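Grastley loan show opens its study room

The Grastley Museum has put 198 pieces of carved ivory and bone on view in its upper study room, most of them out of storage for the first time in decades. The display opened on August 20, 2022, and stays up through October.

The pieces came to the museum with the Upadhyay bequest, which was split between two stores and never fully cataloged. Staff at the Skestside store began sorting the boxes five years ago. Nine of the carvings had been listed under the wrong country – five of those have new labels, and work on the others is still going on.
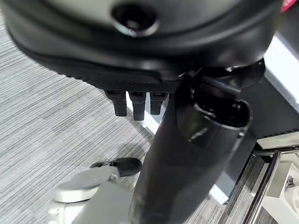
Hiu-tung Fang wrote to us after the last issue to ask why the small netsuke were being shown without their cords. The cords would help people see how the toggles were worn, the letter said, and the old display at Skestside had at least a few of them in place.

The museum replied that the cords are modern and were taken off for cleaning. Two will go back on view next month, next to the Brorov chess set.

Entry to the study room is free with a museum ticket. Bags must be left at the front desk. The printed list of works is sold in the shop and can also be read at the desk upstairs.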